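Students teach a robot arm to chop, slowly

Can a robot get dinner on the table? On the evidence of the Onby student robotics club, not this year.

The club has spent its spare evenings since May on a project called Rewi, which is meant to cut vegetables without a person guiding the arm. Members ran 108 trial cuts for their latest progress report. The club counts 37 of them as clean, meaning one stroke went all the way through at the right spot. That leaves a lot of soup.

The students say the rate is climbing. It may be, but the report covers only 2 kinds of vegetable, and each piece was laid out by hand before the arm moved. Washing, peeling and clearing the board are still human jobs. A single stalk takes about 40 seconds - most home cooks would be through the bunch by then.

Club members argue that speed was never the goal, and that learning to program the grip and the angle of the blade is worth the hours. Fair enough, though the club's own poster promises "the kitchen of tomorrow".

The arm grips an ordinary kitchen knife by its spine and brings the blade down on a bamboo board.
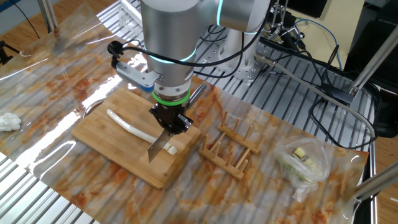 What comes next

The club hopes to enter the Purico student challenge with Rewi. Entries are judged on a full salad, start to finish. Carrots have not been tried yet.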